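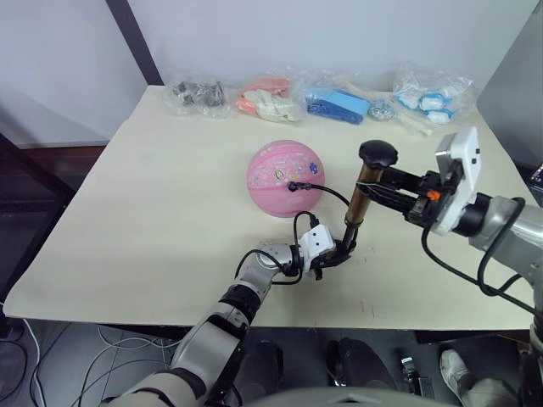
Posted in: Course Materials > Robot Learning > Handouts

Week 6 notes: collecting demonstrations

Picking up from last time. Policy is only as good as what you feed it. Today = how we get the examples, and what to throw out.

Terms
- episode: one full try, start pose to end pose
- demo: an episode you'd be happy to see copied
- set: all demos for one task, same instructions

Two-arm tasks are harder than they look. One hand holds the part by the shaft, the other comes in from the side on the sleeve. Both have to agree on where the part is. If the operator rushes the second grasp, the policy learns to rush it too. Slow down at contact!! Not everywhere, just contact.

Numbers from the Gimaneo set (you'll use this in lab):
878 episodes recorded
200 held out for testing, don't touch these
3 operators, styles differ a lot, see the plots

Clutter. Leave other stuff on the table, bags of parts at the back, a ball, whatever. Move it between episodes. A clean table every time gives you a policy that wants a clean table. The Wojcik group kept thiers fixed for the whole set and the arm got lost when one box moved.

Throw out:
- dropped part, unless you are collecting recoveries (label them)
- long pauses while operator thinks
- camera bumped mid episode
- cable caught on the wrist

Keep: small misses that get fixed. A second try at the grasp is useful. Grutska paper makes this point, section on corrections, read before lab.

Labels: write the instruction BEFORE recording. "Hold the part upright with both hands" is fine. "Do the part" is not.

Lab: record 200 short episodes per team, split however you like. Log sheet is due in April, exact date on the course page

This site uses cookies to keep you signed in. Accept | Manage settings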